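Flillosance Robotics Club forum > Summer project > The block board

nekell_nick
Right, progress on the simulated picking task for the club challenge. The arm has to be told a block by its two-letter name, go to it, and hover over it without wiping out the neighbours. We have built the board in the simulator, and everything has a label, as agreed at the meeting in May where we agreed very little else. I am putting this up now so that people can complain before we start the long run of 1,000 attempts and not, as is traditional, after it.

bolley_and_sons
Complaint the first. Why do the columns count backwards? I was brought up to believe that A comes on the left.

nekell_nick
It does if you stand on the other side of the board. The arm's camera looks from its own side, so A ends up on the right. Romana wrote the board layout and the camera mount in the same evening and they have not spoken since.

Romana Kollár
Romana here, and I am standing by it. The letters are where they are. If the planner can't cope with E, D, C, B, A then the planner has bigger troubles than me.

macedo77
Can we see it from the gripper end? I have 4 first years asking what they are meant to be writing code for and I've been waving my hands at them.

nekell_nick
Two grabs from the gripper camera, at different spots on the board:
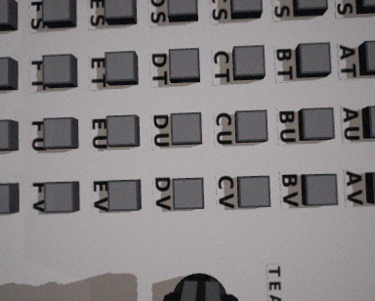
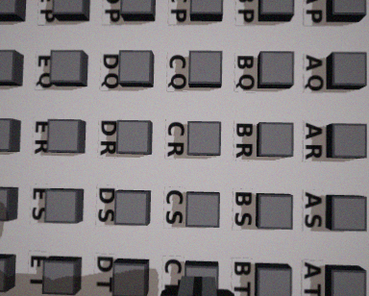

Replies (newest last)

macedo77
Thank you, the hand-waving can stop. First question from the first years: why is the lettering hard up against the blocks? In the E column the block is sitting over the edge of the label. If I were a text reader I'd sulk.

bolley_and_sons
Seconded. In the first one FS and FT are half swallowed, while DT is as clear as a road sign. It's the slant of the view. The further a column is from the middle, the more side you see on each block, and on the left that side of things leans over the letters. So your reader will be splendid at D and hopeless at F, and you'll get an average that describes neither.

Romana Kollár
That is the task, though. A real board would have the same trouble. If we move every label out into the open we'll have taught the arm to read a board that doesn't exist anywhere.

bolley_and_sons
This one doesn't exist anywhere either, Romana. It's a simulator.

Romana Kollár
Noted, and ignored.

macedo77
Second question, from the quiet one at the back, who I suspect is going to be running this club in two years. Does the reader know the letters are different ways up in the two pictures? In the first the whole label is on its side. In the second the letters are stacked one above the other. She'd like to know which one she is training on.

nekell_nick
Ah. Both, as of tonight. There are two label styles in the build and I'd forgotten the switch was set to alternate. Good spot. Tell her she can have my job.

bolley_and_sons
And the shadows? There's a great brown one spreading across the bottom left in both, plus the small ones behind the letters. My edge finder thinks a shadow is a block with low self-esteem. It found 40 blocks last night on a patch with far fewer than that.

Romana Kollár
Then fix the edge finder. I'm not turning the light off. We did that last year, got a lovely score, and came apart the minute somebody opened a curtain.

nekell_nick
Middle way: first 700 attempts with shadows on, the rest with them off, and we compare. Same for the label styles, if I can find the switch again.

bolley_and_sons
Fine. I still think A belongs on the left.

macedo77
First years have taken a vote and are with Bolley on that one. They've also asked if there will be biscuits.

Romana Kollár
Yes to biscuits. No to the alphabet.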